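Relatório de visita: dia aberto no laboratório da Wollby, em Mendimberg
Projeto de Automação, 2.º semestre. Grupo: Thịnh Võ, Sơn Phí, Oranuch Intarasuk
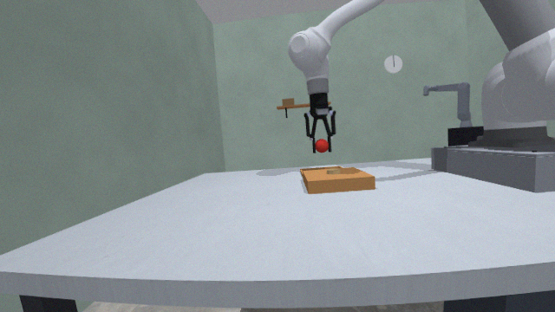

Fig. 1. O braço de simulação com a bola vermelha suspensa sobre a caixa laranja.

1. Contexto

Em fevereiro, a unidade curricular pediu-nos que acompanhássemos uma demonstração de robótica fora da escola e escrevêssemos sobre ela sem copiar o folheto. O folheto da Wollby era bastante bom, o que dificultou a segunda parte.

A visita decorreu numa sexta-feira, com início marcado para as nove e meia. Às nove e meia estávamos os três no parque de estacionamento da Clotonex, que tem a mesma fachada, a mesma vedação e um segurança muito paciente. Entrámos na Wollby quando o café já tinha acabado. Registamos o facto para os colegas do próximo ano: é o segundo portão, depois da rotunda.

Recebeu-nos Jasper De Smet, responsável pelas demonstrações, e connosco ficou durante a manhã Vy Đinh, que programa as tarefas e a quem devemos quase tudo o que este relatório tem de correto. O que tiver de incorreto é da secção 4, escrita pelo Sơn no comboio.

2. O que fomos ver

Esperávamos máquinas grandes a fazer barulho. O dia aberto era dedicado à simulação, ou seja, a robôs que não pesam nada e não partem nada. A Oranuch tinha levado sapatos de biqueira de aço, conforme as instruções gerais para visitas industriais, e usou-os toda a manhã em frente a um monitor.

A tarefa da demonstração chama-se internamente Khổng, nome que vinha de um projeto anterior e que ficou por inércia. O enunciado cabe numa linha: pegar na bola vermelha e largá-la na caixa laranja. Qualquer criança de dois anos faz isto, em geral várias vezes seguidas e contra a vontade dos pais. Para o braço simulado, a mesma linha desdobra-se em localizar a bola, aproximar a pinça por cima, fechar os dois dedos, subir, deslocar, descer um pouco e abrir.

A Vy insistiu num ponto que não nos tinha ocorrido. A caixa da tarefa é baixa, e isso muda o problema. Com uma caixa funda, larga-se a bola de qualquer maneira e as paredes tratam do resto. Com uma caixa rasa, a altura de largada e a velocidade lateral passam a contar, e uma bola que chega com pressa sai pelo outro lado.

3. Como decorreu a demonstração

A sessão teve três partes: uma apresentação do ambiente, uma série de tentativas executadas pelo programa da casa e um período em que os visitantes podiam alterar parâmetros.

A apresentação foi curta. O Jasper explicou que o cenário inclui de propósito coisas que não servem para a tarefa. Há um relógio branco na parede do fundo, uma prateleira estreita com uma caixinha castanha e, por trás da base do braço principal, um outro braço mais pequeno, azul-acinzentado. O Thịnh perguntou se o relógio estava certo. Ficou a saber que ninguém o tinha ligado a coisa nenhuma e que era a terceira vez que lhe faziam a pergunta naquela manhã.

A razão para os adereços é séria. Um sistema que aprende numa sala vazia tende a atrapalhar-se quando lhe aparece um objeto novo no campo de visão. Mais vale que se habitue cedo à desarrumação, princípio que o quarto do Sơn aplica há anos.

Na segunda parte assistimos a oito tentativas seguidas. Só mudava, de umas para as outras, a posição inicial da bola. O grupo dividiu tarefas: a Oranuch anotava o resultado, o Thịnh o ponto em que a pinça fechava e o Sơn o comportamento depois da largada. A imagem da Fig. 1 mostra a fase que nos interessou mais, com a bola presa entre as pontas dos dedos e a caixa quase por baixo da pinça. Repare-se que a bola está mais perto do dedo direito do que do esquerdo. A Vy chamou-nos a atenção para este tipo de pormenor, que à primeira vista parece uma picuinhice e que acabou por ocupar metade das nossas notas.

Na terceira parte deixaram-nos mexer. Podíamos alterar a altura de largada, a velocidade de deslocação e o atrito entre os dedos e a bola. Começámos, evidentemente, por pôr o atrito quase a zero. A bola escorregou logo na subida e rolou pela mesa com grande dignidade. O Jasper comentou que todos os grupos fazem o mesmo e que já tinha deixado de fingir surpresa.

4. Resultados e observações

Das oito tentativas, a bola ficou na caixa em cinco. Nas três restantes, duas falharam na largada, com a bola a tocar na borda e a sair, e uma falhou na preensão.

A falha na preensão foi a mais instrutiva. A pinça desceu um pouco ao lado do centro da bola, fechou, e a bola saltou para a frente como um sabonete. O braço continuou o percurso até à caixa, abriu os dedos com todo o cuidado e largou coisa nenhuma. Segundo a Vy, o programa daquele dia não verificava se havia alguma coisa na pinça antes de avançar. A verificação existe noutra versão, e foi desligada para que os visitantes vissem por que motivo faz falta.

Quanto às duas falhas na largada, o grupo não chegou a acordo. O Thịnh atribui-as à velocidade lateral, porque nos dois casos a pinça abriu antes de o braço parar por completo. O Sơn defende que a altura era excessiva. A Oranuch, que tinha a folha com os registos, fez notar que não medimos nem uma coisa nem a outra, e a discussão perdeu algum interesse. Teria sido fácil pedir os valores à Wollby, que os grava todos. Só nos lembrámos disso à saída.

Nas experiências livres, baixar a altura de largada melhorou o resultado até certo ponto. Abaixo desse ponto, os dedos batiam na borda da caixa e empurravam-na pela mesa fora. Uma caixa real teria alguém a segurá-la ou uma fita-cola por baixo; a simulada desliza sem queixas.

5. Dificuldades do trabalho

A primeira dificuldade foi a nossa grelha de observação. Tinha sido preparada para uma célula industrial com tapete rolante, e metade das colunas (ruído, poeiras, saídas de emergência) ficou em branco. Na coluna do ruído a Oranuch escreveu "ventoinha do computador".

A segunda foi o ponto de vista. Durante a sessão só acompanhámos uma vista da mesa de cada vez, e avaliar distâncias numa única vista é mais difícil do que parece. Em pelo menos uma tentativa, os três jurámos que a bola ia cair fora e ela caiu dentro. Passámos então a pedir que mudassem de ângulo antes de cada largada, pedido que foi aceite com uma simpatia decrescente.

A terceira foi de linguagem. Em aula dizemos "garra", na Wollby dizem "pinça" e os manuais que nos emprestaram dizem "gripper". Neste relatório usámos "pinça", exceto nos sítios em que nos possa ter escapado.

6. Perguntas que fizemos e respostas que tivemos

Perguntámos se o que funciona na simulação funciona depois no braço verdadeiro. A Vy respondeu que às vezes funciona, que muitas vezes precisa de afinação e que, de vez em quando, o resultado obriga a procurar a bola debaixo de um armário. As diferenças mais teimosas, disse ela, estão no contacto: como os dedos cedem, como a superfície agarra, o que acontece no instante em que se abre a pinça.

Perguntámos também por que razão a bola é vermelha. Contávamos com uma explicação sobre contraste com o verde das paredes. O Jasper disse que a primeira bola que alguém desenhou era vermelha. O contraste veio depois, na apresentação aos visitantes.

Por fim, perguntámos se aceitavam estagiários. Ficaram com os nossos contactos e elogiaram os sapatos da Oranuch.

7. Trabalho seguinte

Até à entrega final, o grupo vai montar uma versão simplificada da tarefa no simulador da escola, com uma bola, uma caixa rasa e um braço de menos eixos, que é o que a licença permite. Queremos repetir a série de oito tentativas em duas condições, com e sem verificação da preensão, e desta vez gravar a altura e a velocidade no momento da largada. O Thịnh fica com o modelo da caixa, a Oranuch com o registo dos dados e o Sơn com a leitura dos manuais, por proposta dos outros dois.

Anexos: grelha de observação preenchida (com as colunas em branco), folha de registo das oito tentativas, mapa com a localização do segundo portão.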